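Keep the Tap, Lose the Urn

Most meeting rooms still serve coffee from an insulated urn with a push pump. I think the gravity dispenser with a clear container and a lever tap is the better piece of equipment for small groups, and the usual objection to it, heat loss, is given too much weight.

The case starts with level indication. A pump urn is opaque. The person responsible for refilling it has to lift it, shake it or open the lid. With a clear container the level can be read from across the room, and refilling can be planned before the break instead of during it.

The second point is flow control. A pump delivers a fixed stroke, and the last stroke from a low urn is mostly air and spray. A lever tap delivers a continuous stream that stops when the lever is released. Pouring half a glass is easy. Burgi Eberhard, who ran the break service at the Trestmont offices for 14 years, trained new staff to stop at half and let guests come back. Her reasoning was that a half glass gets finished and a full one gets left on a windowsill.

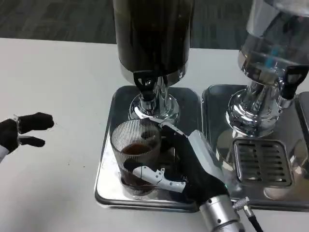

Half a glass, standing below the lever tap. The drip tray sits under the pedestal.

Trays deserve more attention than they receive. Every tap drips after closing, and a tray that extends forward past the spout catches that drip on metal. There are two common types. A plain polished tray is quick to wipe but shows every spot. A slotted grate over a tray keeps the base of the glass off the spill, at the cost of a second part to wash. I prefer the grate for juice, which dries sticky, and accept the plain tray for coffee if someone wipes it between breaks.

Clearance is the other dimension to check before buying. The pedestal sets the height of the spout, and the spout sets the tallest glass that will fit. Measure your own glassware first. Ribbed glasses are a sensible choice at a self-service table, as the ridges give a better grip than a smooth wall.

Balthasar Moser, who buys for the Drevton canteen, disagrees with most of this. He holds that an uninsulated container is wrong for coffee, and over a full morning he is right. Over a short break he is not. Fill the container with what five people will drink, serve it, and brew again. Coffee held for hours in a good urn is still hot, but it tastes stewed.

Cleaning settles the matter for me. The tap should come apart by hand, and the container should be wide enough to admit a brush. Staff will wash what they can see is dirty. The inside of a pump tube is seldom inspected by anyone.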